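3.2 Course setup and data collection

The course ran over one spring term at Windden, with 27 students working in small teams. Each team had the same assignment: get a two-armed tabletop robot to pick up a household object and place it in a basket, first by direct control and then with a policy trained on the team's own recordings. Most students had written some Python before. Few had worked with a physical robot.

Teams signed up for blocks of lab time from February on. A block began with a short check of both arms, led by the lab assistant, Diễm Tôn, after which the team was free to record. Students used the Bidley logging tool, which saves joint positions and video and asks for a one-line note after each attempt. We asked them to keep failed attempts – early groups had been deleting these, and their models did poorly when a grasp slipped.

By the end of term the class had logged 2,147 attempts, against a target of 2,000. No team was allowed to submit more than 300, so that the shared set would not lean too heavily on one group's habits. The workstation is shown in Figure 3.

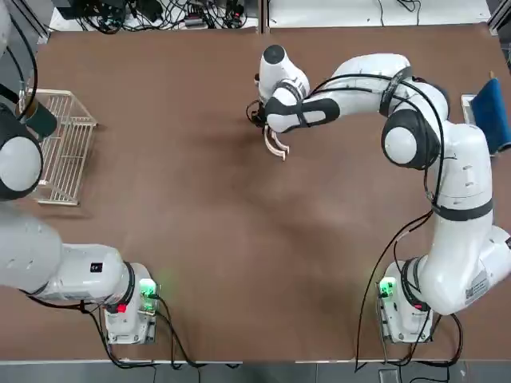

Figure 3. Course workstation with two arms, wire basket at left.

Starting positions turned out to matter more than we had planned for. In the first weeks, teams parked the arms wherever the last attempt had ended, and the recordings were hard to compare. From week four we required a fixed starting pose for both arms, stored in the team's configuration file. Attempts made before this change are marked in the shared set and were left out of the results in Section 4.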